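Grulis desk promises an end to clutter. It holds a cup.

08/06/2020
By Noelia Barroso

Office furniture maker Grulis has a new desk, and it would like you to know that the desk has a hole in it. Well, a dent. The Prellivia, which goes on sale in September, is a plain white table with a shallow round recess cut into the top near the back edge. You put a cup in the recess. You put your pens in the cup. According to the company's announcement, this is "a permanent answer to the wandering desktop."

I spent part of a morning at the Manzano showroom, where Grulis is showing the desk to buyers before it ships, and I came away with more questions than the brochure has pages. The brochure has 20 pages.

The idea is simple enough. Pen cups get knocked over, or they drift across the desk until they end up under a pile of paper. Set the cup a little way down into the surface and it should stay where it is. Grulis says it studied how people lose their pens and found that the trouble starts with the cup. It did not say how many people it studied, or for how long, and a request for the figures had not been answered by the time this item was posted.

The recess will take a standard paper cup, and that is what the company recommends. A matching ceramic one will be sold separately under the Brastholm name for $9. Anyone who already owns a favorite mug is advised to measure the bottom first. I asked whether a wider cup would fit and was told that customers "tend to adapt." A cup that is too wide will of course sit on top of the recess, much as it would sit on any other desk.

Then there is the matter of the cup being empty. The Prellivia sells for $56 more than the same desk without the recess, and for that money you would hope people put their pens back. The desk has no way to make them do it. Most offices I have worked in had plenty of cups, and the pens were still in somebody's jacket.

Cleaning is another point the brochure skips. A flat top can be wiped in one pass. A recess with a rim collects crumbs, eraser dust and whatever leaks out of the bottom of a paper cup, and it will have to be cleaned by hand with a cloth over one finger. The company calls the edge "easy care." It may be, in the first month.

Position is fixed too. The recess comes in one place only, and left-handed buyers get the same desk as everybody else. Grulis says a version with 4 recesses is being looked at for shared tables, though there is no date and no price for it. What the other three would hold was not made clear. Coffee was mentioned, then taken back.

In fairness, the surface is clean and pale and looks good against a plain wall, and there are worse things to add to a desk than a place for a cup. Schools might like it. So might anyone with a cat. But an upright cup is a small problem, and most people have solved it by moving the cup away from their elbow - a method that costs nothing and works on the furniture they already have.

Orders at the Manzano showroom open in September. Delivery is extra, and the paper cup is not included.
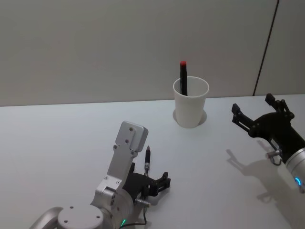
A marker standing in a paper cup, set into the round recess in the white tabletop.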